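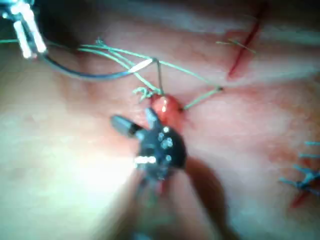

2021-05-10

Suturing practice again, 17 stitches in all, and my neck is stiff from leaning in. I was in by 10 and had the bench to myself until Nuria came down with her coffee and sat behind me for the first half.

Green thread again. I like it against the pale tissue because I can find it quickly, though it splits and curls at the ends if I handle it too much. Nuria says I regrip the needle too often before I commit. She is right. I fuss with the angle, let go, pick it up again, and by then the tissue has been pushed out of shape. The small red mound was the hard part. Coming down into it almost straight feels wrong to my hand every time, and I kept wanting to go in from the side.

The slack is my other problem. I leave too long a loop and then have to mind it for the rest of the stitch. Patricio pulls his through early and keeps it short. I tried that on the last 11 and it went better - two of the knots were still ugly, but they held when Nuria tugged on them.

Stopped for lunch late. Soup and half of Patricio's sandwich. Fulgencio called about the Zabala order and I forgot to ask him about thread, so I need to call him back tomorrow.

Wrote up my notes before leaving. Walked home the long way, bought onions and stamps. Ezequiel wants the apartment keys by the end of May.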